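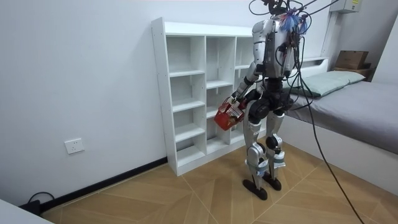
Trumley put its first humanoid on the housekeeping rota in October, and most of the talk since then has been about jobs. I think the talk should be about the work that is left.

Our building has 581 beds. Fetching and carrying used to fill a good part of every shift. It was dull, but it was also when people caught their breath and talked to residents. When a robot carries the basket, management sees free time and fills it with lifting and scrubbing. The shift stays the same length and gets harder.

Xinyi Lei, who has trained new cleaners at Trumley for years, asked for a simple rule – if a machine takes the light tasks, the room quota for the person comes down. So far the quota has gone up.

I have no quarrel with the robot. Kovberg sells it, and someone has to watch it and keep its cable out of the way. That is work too, and it should be in the job description and in the pay.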